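About Kidham

Hi, I'm Zainab Eze, and I run Kidham, a little preschool on the ground floor of my own house! I started it with four kids and a borrowed rug, and now we have 26 families (plus a waiting list I really need to tidy up).

We're open from eight until four, and we go outside every day unless there's lightning. Aravind Bhat cooks lunch and does the songs, often at the same time.

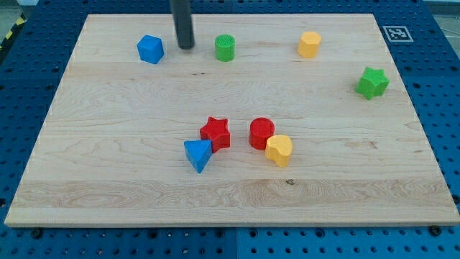

Mornings start slow with us, because some kids need a while to let go of a coat sleeve. We put toys out and let them come over when they're ready. A blue cube, a green cylinder and a yellow hexagonal block can keep a three-year-old chatting right up to snack. Visits for fall start in April, so come say hi!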